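Flidero Hand Gripper Set
Visitor Demonstration Guide
Section 6: Running the open day table

6.1 Before the doors open

Allow 30 minutes for set-up. The steps below assume that the gripper set has been unpacked and paired as described in Section 3, and that the host computer is running the Gruritz recording software. If you are using the set at a new site for the first time, do Section 3 again from the beginning.

1. Place the table on a level floor, with space for visitors on the side facing the operator. At Bainbridge the line is kept behind floor tape.
2. Run the cables off the table on the operator's side or the left side. Do not run them across the side where visitors stand.
3. Turn on the host computer, then plug in the left gripper, then the right. The order matters. If you plug in the right one first, the software will swap the two hands and you will have to restart it.
4. Open and close each gripper fully, 2 times. The jaw reading on the screen should return to zero each time.
5. Record a test clip and play it back. Check that both hands show movement.

NOTE: The host computer needs at least 200 GB of free disk space for a full open day. Clear old clips the evening before. Copying during the event slows down recording.

CAUTION: Keep fingers out of the jaws while the grippers are plugged in. Children may try the grippers only with an operator standing next to them.

6.2 The cup task

The cup task is the one we use most with visitors. It is short, it is easy to understand from the back of a group, and nothing breaks if a cup is dropped. You need the clear cylinder on its base, and paper cups from the Grodadton parts box. Any plain paper cup will do if the box is empty.

1. Set the cylinder in the middle of the table, open end up.
2. Put one small cup on the table within easy reach of either hand.
3. Start a new recording. Wait for the tone.
4. Close the jaws on the small cup just below its rim. Use light pressure. A cup that has been crushed should be replaced before the next visitor.
5. Lift the cup above the top of the cylinder, move it across, and lower it inside.
6. Open the jaws slowly and bring the gripper straight up.
7. Stop the recording. Reset the table for the next person.

Let each visitor have two tries. The first is usually slow, and most people squeeze too hard. If a visitor wants to use the other hand, stop the recording and start a new one.

NOTE: Speak while you work. Visitors ask most often what the recordings are for. Tell them that the clips are used to teach a robot arm the same movement, and point them to the arm demonstration if one is running that day.

6.3 If something goes wrong

No tone at the start of a recording: check the speaker volume first, then the left cable.

Error 939 on the screen: one gripper has lost its connection. Unplug both grippers, wait until the message clears, and plug them in again, left first. The clip in progress is lost, but earlier clips are safe.

Cup slips out of the jaws: wipe the grip pads with a dry cloth. If it still slips, look at the pads as described in 6.4.

Cup stuck in the cylinder: lift the cylinder off the table and tip it out by hand. Do not reach in with the gripper.

6.4 Grip pads

The pads are wear parts. Look at them before the event and again at the midday break, with the jaws open over the table.
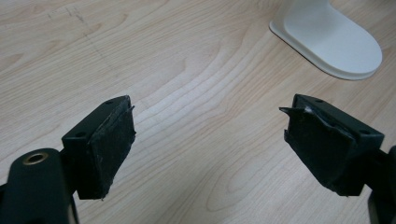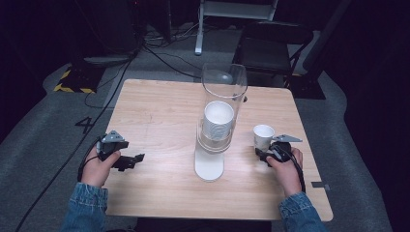 Replace a pad when the rubber no longer lies flat against the finger block or when a cup turns in the jaws during a lift. Always change both pads on a gripper together. Spare pads are in the lid of the carrying case.

1. Unplug the gripper.
2. Peel off the old pad, starting at a corner.
3. Clean the block with the wipe supplied and let it dry.
4. Press the new pad on and hold it for one minute.
5. Plug the gripper back in and repeat step 4 of 6.1.

CAUTION: Do not glue a torn pad back down. Hardened glue scratches the cups and changes the jaw reading.

6.5 Closing down

Stop any open recording and close the software before you unplug the grippers. Coil the cables loosely and pack each gripper with its jaws open. Write the number of spare pads left on the card in the case, so that the next site can order more if needed.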